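Visit to the Pasichnyk felt works, Serkgate

Notes for the members who couldn't come. We have been asked to go again in January, so I have put the practical things in as well.

## Getting there

Nine of us met at Serkgate station and took the number 4 bus up the hill. It runs every half hour and stops outside the works gate. Zsolt Kocsis drove up with the two members who find the hill hard, and was told to park in the yard behind the boiler house. The front car park belongs to the tyre place next door and they do clamp.

You sign in at a window by the gate and get a paper badge. Flat shoes are needed, and anything with a loose scarf or long cord has to go in a locker. The lockers take a pound coin, which you get back.

## The tour

Our guide was Antonina Zakharchenko, who has worked in the carding room for most of her career and now looks after visitors two days a week. She speaks quietly, so stand near the front in the machine rooms. We were given foam ear plugs and asked to keep them in until the pressing room.

Pasichnyk makes wool felt in sheets and rolls. Most of it goes to other firms to be cut into piano parts, polishing wheels, seals, hat bodies and linings for boots. The wool arrives already washed. On the day we went there were 297 bales in the store, which Antonina said was low for the time of year. Some of it is British and the rest comes from further off, and the blend depends on what the felt is for. Coarser wool goes into the thick industrial grades. The finer wool is kept for hats and footwear.

From the store the wool goes to the opener, which pulls the clumps apart, and then to the carding machines. These are the biggest things in the building. Each has a large drum covered in fine wire teeth, with smaller rollers set round it, and the wool comes off the end as a thin web you can see your hand through. The web is laid back and forth in layers until it is deep enough. For a boot felt that can be a great many layers. The oldest card still in use came from a mill in Grivard and has the old maker's plate on the side, painted over several times.

The next room is hot and damp. The layered wool is steamed and then goes under a heavy plate that shakes from side to side. The fibres lock together and the sheet starts to hold. Rogelio Mercado asked whether any glue was used, and the answer was no, not in the pure wool grades. After this the sheets go to the fulling hammers, where they are beaten in warm soapy water and shrink a good deal in both directions. We watched a sheet go in, but the full process takes some hours and we did not see it come out.

Drying is done on long frames with pins down each side. The drying room smelled strongly of wet sheep and one or two people waited in the corridor. Last of all comes pressing, trimming and checking for thickness. Yevhen Didenko, who runs the checking bench, let us try the gauge on some offcuts. They take readings at the corners and in the middle, and a sheet that is out by too much is sold as second grade. A good part of the second grade goes for craft use and dog beds.

## Questions at the end

We had about half an hour in the meeting room upstairs with tea. The firm employs 200 people on the site, down from a peak of 564 when the dye house was running. Dyeing is now sent out. Several of us were sorry not to see any colour, and if that is what interests you, you may want to wait for the Gimico visit later in the spring.

Radymyr Hladun asked about slippers. He has been making felt ones at home and the soles go thin at the heel. Antonina thought he was stopping too early with the fulling. Her advice was to keep going until the felt will not shrink any more, and to test it by pinching the surface between finger and thumb. If the fibres lift away, it is not ready. She also said to make the heel from a separate, denser piece and stitch it in.
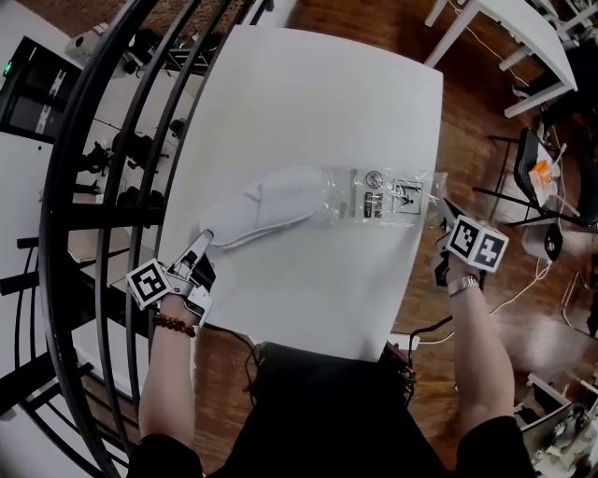
She was less keen on washing them. Wool soles should be aired, brushed and kept away from radiators, and if they have to be washed it should be by hand in cool water with very little soap. Dry them flat and out of the sun. Moths were the other question everyone had. The works uses traps to keep an eye on numbers and cleans behind the racks every week. At home she puts finished pieces in the freezer for a fortnight, in a sealed bag, and leaves them to come back to room temperature before opening it.

## The shop

The shop is in the old weighing office by the gate. It opens until four and takes cards. They sell offcuts by weight, sheets by the half metre, and carded wool in brown paper sacks. The thick grey offcuts are good value and useful under plant pots or chair legs. I bought a piece of the five millimetre white for a teapot stand and it cut cleanly with ordinary dressmaking shears. There is a remnant bin at the back, under the window, which some of us missed.

The hat felt is dearer and has to be ordered. Leave your name and they will ring when it is in.

## For the January visit

- Meet at the station in time for the ten past ten bus.
- Places are limited to twelve. Five are taken.
- There is no charge, but we put money in the box for the tea.
- The canteen is for staff only, so bring lunch. The café opposite the bus stop does soup and rolls and closes at two.
- The tour has two flights of iron stairs and no lift. Tell Zsolt beforehand if that is a difficulty, as the ground floor rooms can be seen separately.
- Photographs are allowed in the store and the meeting room, but not in the carding room.

Names to Zsolt, please, by the next meeting. Rogelio still has somebody's green umbrella from the bus.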